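Getting Started with the Carov Tabletop Kit: Your First Pick, Start to Finish

6 Nov 2021

Carov sells its tabletop simulation kit to people who would like a robot arm but lack the money, the bench space or the landlord's permission. You get an arm with a two-finger gripper, a wrist camera, a table and a drawer full of groceries, all of it made of pixels. I have been using it since October, and I have now dropped more fruit than a tired stock clerk, at no cost to anyone.

What follows gets you from a fresh install to one finished pick. The official guide does the same thing in far more pages and assumes you enjoy them.

Step 1. Install and load a table

Run the installer and choose the Drollarden scene pack when it asks. The other pack, Plumstead, is nicer to look at and takes forever to load, so leave it for a weekend. When the menu opens, pick "Mixed groceries" and set the physics rate to 1000. The default of 700 is fine for boxes, but round things tend to creep.

Step 2. Check the wrist camera before anything else

Open the camera panel and drive the arm over whatever you mean to pick up. For a first try I'd use the green apple in the basket. Go low enough that you can make out the stem and the little speckles on the skin.

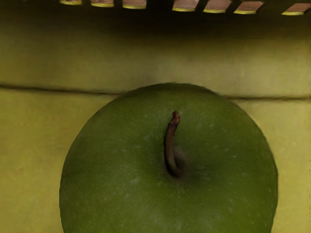

If your view comes up as a gray rectangle, the camera is still attached to the old scene. Press Reset View once. Pressing it 14 times does the same thing, only with more feeling.

Now save the pose. The Save button sits right beside Discard, an arrangement somebody at Carov must have been proud of.

Step 3. Set the gripper

Open the fingers all the way and set the force slider to its lowest mark. Work up from there. A simulated apple won't bruise, but squeeze it hard enough and it will leave the table at a speed I can only call ambitious.

Switch to the room view before you lower the arm. From the wrist you see your target beautifully and the neighbors hardly at all. Cans and mugs standing close together are the usual trouble: you come down for one, and a finger lands on the other. 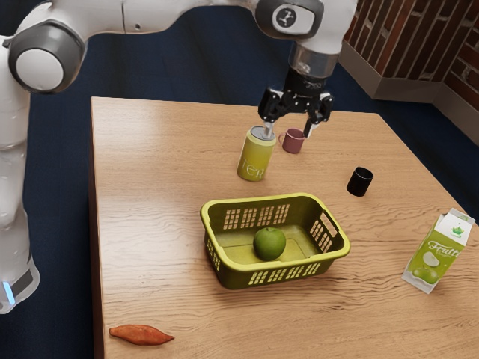 Reading time: 3 minutes

Step 4. Lower, close, lift

Move down in small steps with the arrow keys. Stop when the fingertips are level with the middle of the object, then close. Lift slowly – the Lift Fast button is for demos and for people with steady nerves.

For things in the basket, watch the rim. Come straight down and keep the fingers turned along the long side. The arm has no opinion about baskets and will happily drive through the wall of one until the physics objects.

Step 5. Save the run

Name the run before you close the window. Unnamed runs get a number, and mine is currently holding something called run 3752 that I'm afraid to open.

Is it worth having?

For learning, yes. The arm behaves sensibly, the objects are varied enough to be annoying in useful ways, and the undo key works. The menus need another pass, and the help page for grip force is one sentence long. If you want something more polished, the Arnardóttir kit has better menus and a much smaller pantry. I went back to Carov after a week, mostly for the sweet potato, which is a miserable shape to grip and very good practice.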